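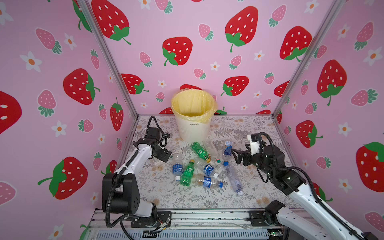
Vollden Panska is a bench-top manipulation kit sold by the automation supplier Vollden for training and evaluating two-armed sorting routines. It consists of two robot arms mounted on a shared aluminum rail, a booth with aluminum corner posts, and a set of interchangeable wall panels and mats. The panels carry printed patterns, such as pink with strawberries, and are swapped between sessions to vary the background behind the same task. In the bottle-sorting task, plastic bottles, both clear and green, are laid in a cluster on the mat in front of a lined waste bin, and each arm works with a two-finger gripper.

The kit was developed under the working name Sarantis by a team led by Malte Seidel and went on sale on March 22, 2021. The standard package includes 4 wall patterns and 5 mats. Arms, rail and booth ship in separate crates, and assembly takes about 100 minutes. The bin and bottles are supplied by the user.

Vollden also offers a setup service, in which a technician mounts the arms, checks the cable runs and records a reference session. The service is billed separately and is required for the extended warranty.

A review by Polyxeni Giannakopoulos, based on 191 sessions at the Akumthorpe test site, rated the rail mounting and panel changes favorably. It criticized the printed manual, which omitted the calibration procedure for the second arm. A revised manual was issued in June. Replacement gripper fingers are sold in pairs, and older panels fit the current booth without adapters.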